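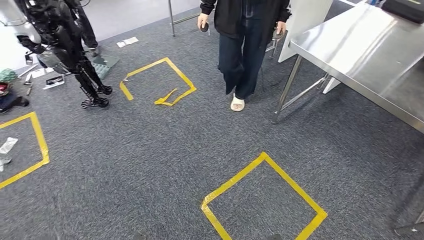
Yellow tape squares on gray carpet.

Stirkside Costume Notes

A plain-text collection of homemade costume write-ups from families and friends in Stirkside. Each entry covers one costume: what it was meant to be, what it was made from, what went wrong, and whether the person wearing it could sit down in a car. Compiled by Renata Durán and Pao-chu Su.

What is in the folder

costumes.csv - one row per costume
materials.csv - one row per material, linked by costume_id
notes/ - the original write-ups, lightly edited for spelling
CHANGES.txt - what was fixed and when

Columns in costumes.csv

costume_id: short code, never reused
theme: free text, as the maker wrote it
group_size: number of people in the costume or matching set
build_hours: the maker's own estimate, blank if they didn't give one
worn_again: yes, no or unknown
comfort: a score from 2 (miserable) to 6 (fine all night)

The comfort scale starts at 2 because the old paper form did, and changing it would have meant rescoring everything. A blank means the maker skipped the question. Please don't read it as a low score.

Where the entries come from

Most were sent in by email after Halloween. Asabe Sani typed up the older ones from paper forms, and her initials are in the entered_by column. Group costumes get a single row even when the pieces were made in different houses. The Bestia entries are one big animal costume with five people inside, rebuilt for a second year. Each build has its own row, so Bestia appears twice.
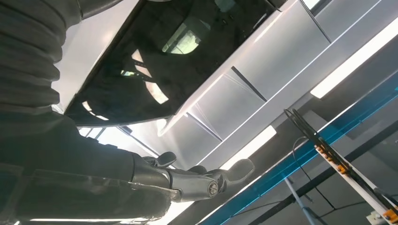

Known problems

Themes are not standardized. "Pirate," "pirates" and "sea captain" may or may not be the same idea.
Build hours are mostly guesses. One maker wrote "over two weekends" and we left that in the notes file and the number blank.
Store-bought pieces are often missing from materials.csv, especially shoes and wigs.
Phone game and cartoon costumes are overrepresented - those were the families who liked to write.

Privacy

Children's names were taken out. Adults who asked to be credited are listed in the notes, including Ghislain Marchand for the cardboard patterns.

Corrections

Send them to Onyekachi Shehu with the costume_id in the subject line.

Last updated Sep 14, 2026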